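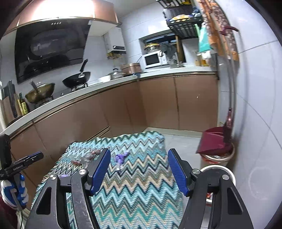 Kitchen & Pantry Talk > Tables, linens and surfaces

Zigzag throw as a kitchen tablecloth: week three report

prallov_kitchen
Member, 107 posts

Okay, I promised an update and I am so happy to give it! For anyone who missed the first thread, I had a knitted chevron throw with a short fringe that lived on the back of the couch doing nothing, and I put it on the kitchen table to see what would happen. My cabinets are brown, the counters are pale, and the whole kitchen used to feel like a waiting room. Now there's teal and green and beige and navy in the middle of it and I smile every time I walk in. Three weeks, two washes (cold, gentle, flat on the rack), no shrinking that I can see.

Ask me anything. I have opinions about fringe now.

Jurico
Senior member, 1785 posts

Love the colors, don't love the idea. Knit grabs everything. Crumbs go down in the ridges and they stay there. I did this with a crochet blanket one November and was picking rice out of it until spring. Get a flat weave in the same pattern and you'll have the look without the misery.

prallov_kitchen
Member, 107 posts

Crumbs, yes, fair. I shake it off the back steps every night and it takes me a minute. But a flat weave slides all over my table! This one stays where I put it, and it's soft under your wrists when you're sorting stuff. That's worth a little shaking.

dough_and_do
Member, 78 posts

What are you doing about spills? That's my sticking point. I can live with crumbs but I'm not washing a whole blanket for one drip of soy sauce.

prallov_kitchen
Member, 107 posts

Anything runny goes on a tray, that's the only house rule. Dry and wrapped things go straight on the cloth.

Sorting little bags is where the throw really earns its spot. I used to do it on the bare tabletop and the clear ones would skate off every time I reached across. On the knit they sit still, even the crinkly see-through ones with the red bits in them, and the small purple one with the knotted top stayed right where I'd set it down at a slant. It's also nice having all those stripes underneath, so the purple pops and I can grab it without hunting. The far left corner bunches up on me though, blue and white all in a lump, and I haven't found a fix I like.

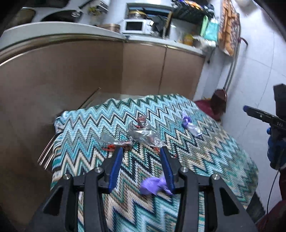
Vinavard
Member

Bunched corners used to drive me nuts! Two things helped. First, stop centering it. Let the extra length hang down one side on purpose, so the fold has somewhere to go. Second, a thin rubbery shelf liner under the knit, cut a couple of inches smaller than the table. Mine hasn't moved since, and I have kids. With colors like those, going from the pale blue and white end down to the tan and brown and deep teal up close, I'd want it lying smooth so you get the whole run of it.

Jurico
Senior member, 1785 posts

Shelf liner I'll agree with. Still say clear bags on a busy pattern is asking to lose one. I sort on a plain white towel.

dough_and_do
Member, 78 posts

A plain white towel in that kitchen would be so sad, Jurico. Let the people have chevrons.

prallov_kitchen
Member, 107 posts

Ha! I do take the point about the clear ones. The shiny bags catch the light so they're easy, but a flat little empty one could hide in there for sure. Buying liner this weekend, thank you Vinavard. Does it leave marks on a painted table?

Vinavard
Member

Not on mine, but I lift it every couple of weeks and wipe underneath. Try a scrap in one corner first.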